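Wanted: people who do chores, to help us find out if a machine can do them yet
Mundenel home tasks study, call for participants

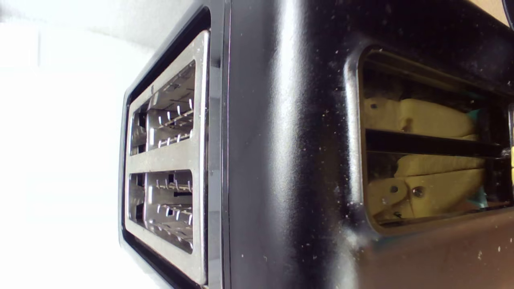

Toaster duty, crumbs and all.

Hi! I run the home tasks study at Mundenel, and I'm looking for people who cook, wipe, fold, load, sort and put away, and who wouldn't mind doing some of it at our place for a few hours while I ask a lot of nosy questions. You don't need to know the first thing about robots. I'd almost prefer it if you didn't.

The question we're working on is a plain one. Can a robot arm with a two-finger gripper do the small jobs that fill up a normal day in a kitchen or a stockroom? I've been at this for 4 years and my answer changes every month. Some things go better than I ever expected (moving cups from a rack to a shelf, for one, which I could watch all afternoon). Other things are a mess. Toasters are a good case. A person picks one up, turns it over the sink, gives it a shake, wipes the side with whatever cloth is closest and is done before the kettle boils. For a gripper that's a whole string of separate problems: where to hold it, how hard to squeeze, what to make of a shiny black side that throws the light back, when to stop shaking. And glossy black plastic shows every speck, so you can tell right away whether the wiping part got done!

So we need to see how you do it. We've got 3947 recorded attempts by our arms and nowhere near enough from people who have been doing these jobs for years without thinking about it.

What you'd be doing

You come to our test kitchen in Trovden for one session, mornings from 9 or afternoons from 1. You get a list of chores, the kind you know: clean out a toaster, unload a dish rack, wrap a cord, restock a shelf from a box, match lids to containers (sorry in advance about the lids). You do each one your own way, a few times over. Then you watch an arm try the same thing and tell me what it's getting wrong. That second half is my favorite. People get very worked up about how a sponge is held, and I write all of it down.

There's a break in the middle with coffee and, yes, toast. From a different toaster.

Who I'm looking for

Anybody 18 or over who does chores at home or for a living. I would love to hear from cleaners, line cooks, stock clerks, home health aides and parents of small kids. Left-handers, please write, we're short of you. If you have arthritis, a weak grip or the use of one hand, I'd be especially glad to have you, as you've probably worked out ways of doing things that suit a gripper better than mine do. You'll be on your feet for part of the session but there's a stool at every counter, and you can skip any chore you don't like.

What you get

475 dollars for the session, paid the same day, plus parking or bus fare. If you stop early you still get paid. We film hands and countertops, and faces only if you tick the box for it. The recordings go to our team and to Mensah, our partner on the shop-floor half of the study, and they aren't sold on.

One thing people ask me at the door is whether they're helping to put themselves out of work. Fair question, and I'd sooner talk about it than dodge it. Our arms are slow, they drop things, and at the moment I wouldn't leave one alone with my breakfast. Where it goes later I can't promise, and if that bothers you I understand completely.

How to sign up

Use the form on the Jetisano sign-up page and pick "home tasks." Tell me which chores you do most, which one you hate, and whether mornings or afternoons suit you. No résumé needed. I read every form myself and write back either way. Sign-up closes at the end of March.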